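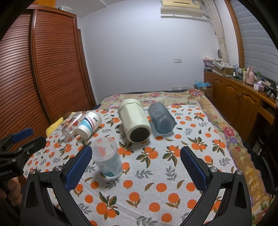

How to comment on a transit plan before the window closes

Quick version, typing this on my lunch break. The Clurka interchange plan is open for comments until Tue 28 August and half the people on my street don't know how to send one in. Same steps work for most road and bus projects.

1. Get the plan number. Top right of the public notice. Ours is 3,128. No number, your comment sits in a pile.

2. Read the summary, then the traffic section. Skip the rest unless you have a free weekend. The whole thing is 92 pages. Bus bay drawings start on page 81.

3. Pick one or two points. Crosswalk timing, shelter size, where the 2 bus will stop during construction. Be specific. "I hate it" gets logged and thats it.

4. Write it short. Name, street address, plan number, your points, what you want changed.

5. Send it. Online form or paper at the front desk. The form times out so write it somewhere else first and paste.

6. Save the confirmation. Screenshot is fine. Tania Samarakoon lost hers and had to send evrything again.

Want to speak at the hearing too? Separate sign-up, same web page, bottom link. Three minutes each. Decision expected in December.

Paper copies of the plan are at the library, ask for Habibur Debnath.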